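Surfaces and Clutter: A Study of One Worktop
Weidong Luo, May 2021

3. What ends up on the counter

The Prendby flat has one decent worktop, a black stone one with grey and white veins running through it, and everyone who lives there believes it to be theirs. My question was a modest one: what gets left out between meals, and does the look of the surface have anything to do with it?

I kept a diary over three weeks and asked my flatmates to put things away as they normally would. They took the second half of that sentence very seriously and the first half hardly at all.
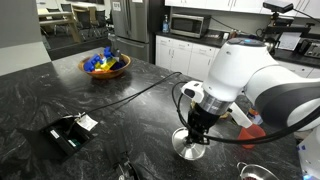 Figure 6. The worktop, with the red cup and the metal strainer-like bowl.

Cups were the worst offenders. A red one turns up in the diary so often that I stopped writing "red cup" and put RC. Strainers and bowls came next, usually with something still in them, and then packets and tubs, which drift towards the back and form a sort of village.

The pattern in the stone does hide a lot. Crumbs vanish into the swirls, and two flatmates told me the counter was clean while leaning on toast. Bright plastic and shiny metal get no such help, yet they stayed out just as long, so my theory that people tidy what they can see has not survived.

3.1 Problems with the method

I live there. On at least five evenings I was the person leaving things out, and I have recorded myself as "Resident C" in the hope of sounding impartial. I would repeat the study in September with a different kitchen and, if possible, different flatmates.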